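Stop Tuning the Planner, Look at the Snacks
by Aleksandra Pietrzak
30 August 2018

I spent 11 evenings last month fiddling with cost weights in our grasp planner, and I want those evenings back. The planner was fine! What it got fed was junk. Our segmenter at Pretham loves a matte box on a bare table, and then you hand it shiny wrappers and it decides two crackers are one cracker – every single time.

I think most teams put their hours in the wrong place. Nicanor Ayala keeps telling me a better planner can plan around bad masks. Sure, a little. But I'd trade three new planners for one perception stack that knows where clear plastic ends.
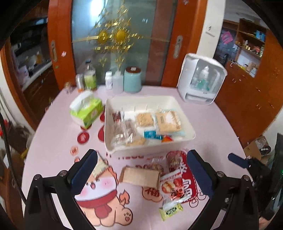

Photo: Wing-sze Wei / Pretham

The little brown box is easy. Try the clear packets beside it, on a tablecloth with its own cartoon and lettering. So log your masks, please, and look at them before you touch another weight. I'm starting on ours in September.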